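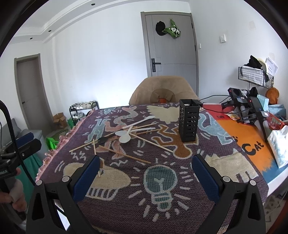
Flandside, 2018-09-08

Messaging apps and backups: is Trevik any good?

tolley_b
Our walking group wants to move off text messages. There are people on both kinds of phone, and every time somebody sends a picture to the whole lot of us it arrives tiny or doesn't arrive. One of the members has suggested Trevik. Their website says messages are locked from end to end and that Trevik can't read them. Before I ask a load of people to install it, is that right? And what happens when you get a new phone?

marrowfat
Been using it since April with family. Messages are fine, calls are fine, pictures come through at full size. Groups go up to 200 people. Moving to a new phone was simple, you sign in and restore from the backup.

quillon7
The backup is the weak spot. By default it goes up to their server and it isn't covered by the same lock as the messages. It's in the help pages if you look under Storage. So they can't read the message on its way, but they could read the copy sitting in the backup. Go to Settings, then Chats, then Backup, and either turn it off or set a password.

marrowfat
I think that's making it sound worse than it is. The backup is still encrypted on the server.

quillon7
With a key they hold. If they hold the key they can open it. I'm not saying they do, only that the advert says they can't.

tolley_b
Thanks both. If I set a password and one of the others in the group doesn't, are my messages still in their backup?

quillon7
Yes. Everything you send to the group is in the backup of everyone in the group. You would need all of them to change it.

hedge_end
For a walking group? Who is going to want to read where you're parking on Sunday. We use Trevik for the allotment and I've never touched the backup settings. If you make people set passwords, half of them will forget theirs and lose everything, and then they'll be ringing you up about it.

quillon7
He asked whether the claim was right. What he does about it is up to him.

hedge_end
Fair enough, but I'd still leave it on. Losing years of photos is a more likely problem than someone at Trevik reading them.

pocket_sam
Has anyone here tried Jarard? Same sort of thing, but backups are off until you turn them on, and then it makes you choose a password of at least 8 characters. I moved over last year. The downside is that it won't run on older tablets, and my mother's stopped getting updates so she can't use it.

marrowfat
Tried it. Notifications were late on my phone, sometimes by a whole morning. Went back.

pocket_sam
That was fixed for me by taking it off the battery saver list. Which phone?

marrowfat
A Barbieri, the small one. There isn't a battery saver list on it that I can find.

pocket_sam
On the Barbieri it's under Apps, then hold your finger on the app name — not in the Battery menu where you'd expect it. Mine is the same model.

marrowfat
Found it. Will give it another go over the week.

tolley_b
We have two people on old tablets so Jarard is probably out. The other thing I meant to ask is phone numbers. Can everybody in a Trevik group see everybody else's?

quillon7
Yes, unless you change it. Settings, Privacy, Number, then pick Contacts Only. Each person has to do their own. The group owner can't do it for them.

hedge_end
Ours all have each other's numbers anyway.

tolley_b
Ours don't, and a couple of them would mind. I'll write out the steps for the number and the backup and send them round with the invitation. Anyone who wants to stay on texts can, and I'll carry on texting them the meeting place.

marrowfat
Five minutes in on Jarard and the test message came straight through. I'll post again if it goes late.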